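# Let Families Buy the Plain Sweater

The Ridgeway school board will vote in May on whether to renew its uniform agreement with a single supplier. It should decline. Uniforms have a fair claim on public support, and this essay does not argue against them. A district that requires certain clothing, however, takes on a duty to keep that clothing within reach of every household it serves.

Under the present rule, students in grades 7 through 12 must wear a sweater bearing the district crest. It can be ordered only through Plikside, and only during two ordering periods each year. A student who outgrows a sweater in January waits until spring for another. A family that moves to Ridgeway in the middle of a term must ask the principal for a written exemption, which the child then carries from class to class.

The board has defended the crest on the grounds of safety and school spirit. The safety argument deserves a serious answer. Staff do need to know who belongs in the building, but they already have sign-in desks, locked side doors and student cards for that purpose. A crest offers little further protection, as old sweaters are passed among cousins and neighbors long after graduation.

School spirit is harder to measure. It may be found in a choir, a debate team or a well-run lunchroom. Students at Flerkgate, where the crest was dropped 11 years ago, still fill the gymnasium for home games. Their handbook asks for a dark sweater or long-sleeved shirt without large lettering, bought wherever the family wishes. The clothing section takes up half a page.

There is also the matter of staff time. Teachers in Ridgeway are asked to record uniform violations during the first period of the day. Every minute given to a missing crest is taken from attendance, homework or a student who needs to talk — and the students recorded most often are those whose families have the least room in their budgets.

Some parents have proposed a middle course in which the district would sell iron-on crests at the front office. This would be an improvement. It would still leave the school checking for a badge, and it would still require a second purchase after the first.

The better rule is short. The district should name the colors, permit any plain garment in those colors, and keep a supply of clean sweaters at each school for students who need one that day. Those sweaters should be the same kind everyone else wears. The board can adopt this language before the current agreement ends, and it should do so at its next meeting. 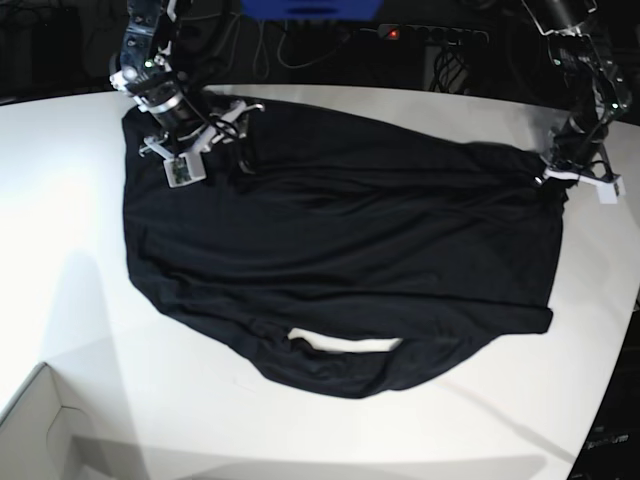 **By Fathima Seneviratne**
*Opinion | 2 May 2026*

The writer is a former member of the Ridgeway district's family advisory panel. The views expressed are her own. Replies from readers are welcome and may be edited for length.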